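Thread: Kid's two-tier shelf, paint it or leave it?

oltlow_iona
Picked up a little children's shelf from a yard sale in Pirkville. Two tiers, yellow sides with rounded tops, some blue, some pink. My sister Heather says sand it and paint it white like everything else she owns. I say those colors have earned their keep. I paid 9 dollars, so nobody's inheritance is at stake.

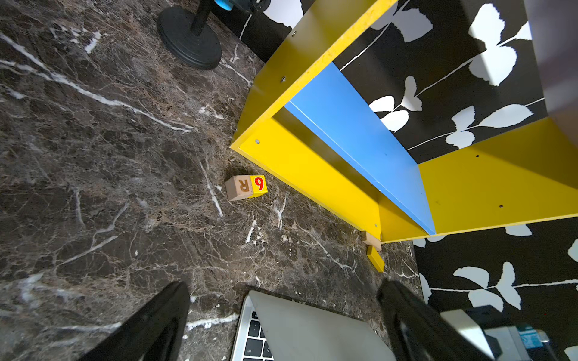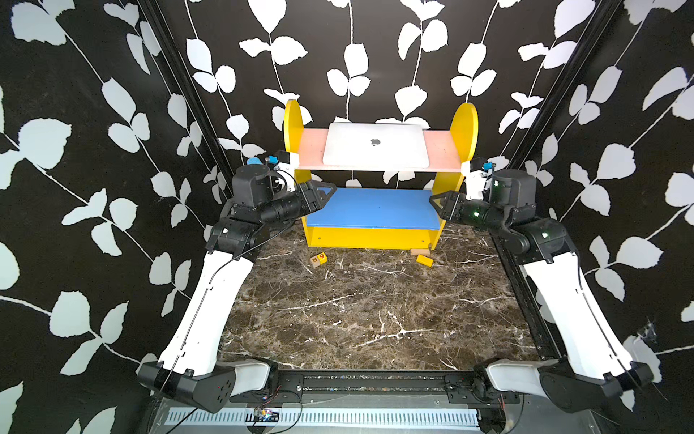
My main worry is the screws. I want it for picture books in the hallway, and my son treats all furniture as a ladder. The heads show on the yellow panels, and I found a couple of small dark holes on one side with nothing in them. The R block came from a different yard sale and has been living next to the shelf ever since.

pringle_l
Leave the paint. Those scuffs on the top rim are mild. White paint on kids' furniture lasts 2 weeks and then you own gray furniture.

Tokell
Disagree with Lewis, as is tradition. Sand lightly, prime, two coats, done in an afternoon. The pink shelf with the yellow sides looks like a birthday cake someone sat on.

oltlow_iona
I like cake.

RoxanaS
Forget the color for a minute. Take every screw out and see whether it still bites. If one spins, pack the hole with a toothpick and wood glue and let it dry overnight. Then put an anti-tip strap on the back, whatever height it is. Mine went over with a row of board books on it and I've never heard a hallway so quiet.

pringle_l
Seconding the strap. Also, is a laptop on the pink shelf a permanent arrangement? With a climber in the house?

oltlow_iona
It is not. It goes back on the desk tonight.

Tokell
I have 50 sheets of sandpaper in the garage if you come to your senses.

oltlow_iona
Noted. Strap ordered, toothpicks located, sister not yet informed about the paint.

RoxanaS
Check what the wall is made of before you drill. Plaster needs a different anchor.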